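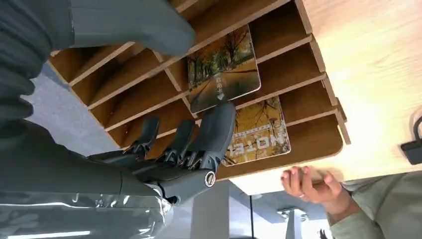 29/06/2022

Sourdough rye, batch 41 – test kitchen notebook

Finally got the sour to behave! Writing this down while the loaves are still cooling, so excuse the flour in the spine of the book.

Background for anyone picking this up cold: we've been trying to get a rye with a clean, bright sourness and a crumb that slices without gumming up the knife. The last few batches tasted great and cut like wet clay. I had blamed the oven for most of that. I now think it was mainly the starter, and a little bit me being impatient about slicing.

Starter

Switched the feed from the Garcia medium rye to the Lisness whole rye, stone-milled, the one in the brown sacks on the bottom shelf. Fed it at 1:5:5 last night, a good bit stiffer than we've been running it. By the time I came in it had a lovely domed top with cracks running through the dusting of flour, and it smelled like green apples with a little yogurt behind. Nothing like the nail polish smell from batch 39. I'm going to keep this feed for at least the next four bakes before I let myself touch it again.

I kept a jar of the old starter going in the fridge in case this all goes wrong. It's labeled OLD on the lid. Please don't feed it the new flour, I want a fair comparison in July.

Dough

Total dough weight 1,456 g, split across two tins. I wanted to go bigger but the small mixer complains, and rye doesn't really need mixing anyway, so next time I may do it by hand in the wide tub. Wet hands, bowl scraper, done in a few minutes. There's no gluten network worth fussing over in a dough this heavy in rye, and every extra minute in the mixer just warms it up.

Scald: poured boiling water over a portion of the rye with the malt and a pinch of crushed caraway, stirred it to a paste, put a lid on and left it overnight. It went from gray and gluey to a deep reddish brown and got properly sweet. I could have eaten it with a spoon (I did eat some of it with a spoon). I really think the scald is where the flavor lives, and we were cheating ourselves by doing the short one.

Salt went in at 2 percent, same as always. I held back a splash of the water and ended up adding all of it. The whole rye is thirsty. The dough looked stiff at first and then loosened after it had sat for a while, so don't panic and add more in the first ten minutes. Ask me how I know – see batch 38, the one that poured.

Proof

Bulk was short, just until I saw the first bubbles breaking on top. Then into the tins, smoothed with a wet spatula, dusted with rye flour. Final proof on the shelf over the dishwasher, which runs warm and steady. I pulled them when the flour on top had cracked into a map and there were a few pinholes showing. The pinholes are the signal. Earlier batches I waited until there were lots of them, and those were the loaves with the sunken roofs.

If the Novadari proofing box ever comes back from repair, I want to rerun this with proper temperature control. The dishwasher shelf is good but it depends on somebody having dishes to wash.

Bake

Started hot with steam, then dropped the temperature after the first quarter hour and left them alone. Took the first tin out when the probe read 98 C in the middle. Left the second one in for another ten minutes with the oven off and the door propped open with a wooden spoon. First impressions from the outside:

Tin one – good height, flat top, nice cracks, sides a touch pale where the tin is newest.
Tin two – same height, darker, and it rings a little more when tapped on the bottom. Smells incredible, like malt and toast and a hint of coffee.

No tunneling along the top edge that I can tell from outside. No collapsed corners. I'm so pleased with these.

A word on the tins. The long Zesmont ones with the sliding lids are beautiful, but the lids trap too much moisture for this dough and the top stays pasty. I baked without lids today and will keep doing so. The lids are stacked in the drawer under the scale in case somebody wants them for the sandwich loaf, where they do a lovely job.

Waiting

The hard part! These go in linen and then stay shut for a full day, preferably longer. Batch 40 was cut at four hours and we all stood around saying it was underbaked. I found the end piece from that loaf in the bread bin two days later and it was wonderful – dry enough to slice thin, sour in a rounder way, and no gum at all. So I now believe batch 40 may have been a perfectly good loaf that we judged too early. A bit embarrassing, but useful. I've gone back and written a note next to that entry.

Please leave both loaves on the rack. They are wrapped and there's tape on them.

Costs and supplies

The Lisness flour is dearer than the Garcia but we use so little in the feed that it hardly matters. Where it would add up is in the main dough. One thing to try is Garcia in the dough and Lisness in the starter and scald only, which might get us most of the flavor for much less money. We have enough caraway. We're nearly out of the dark malt, and the small jar is the diastatic one, so don't reach for it by mistake. That's how you get a loaf with a middle like caramel sauce.

Also the big scale is reading high again. I put the check weight on it and got 162 where it should have said 160. Fine for flour, not fine for salt. I used the little pocket scale for salt and malt today and everybody should do the same until we've had it looked at.

For batch 42

Same starter feed, same scald, no changes there.
Hand mix in the wide tub.
Garcia in the main dough.
Toast the caraway first and crush it after.
Try one tin with a handful of soaked sunflower seeds, one plain.
Line the new tin with paper, or grease it more heavily. Tin one stuck a bit in one corner and I had to talk it out with a palette knife.

Added later, after cleanup: peeked under the linen. Crust has softened nicely and the smell is all through the kitchen. Slicing tomorrow after lunch, bring butter.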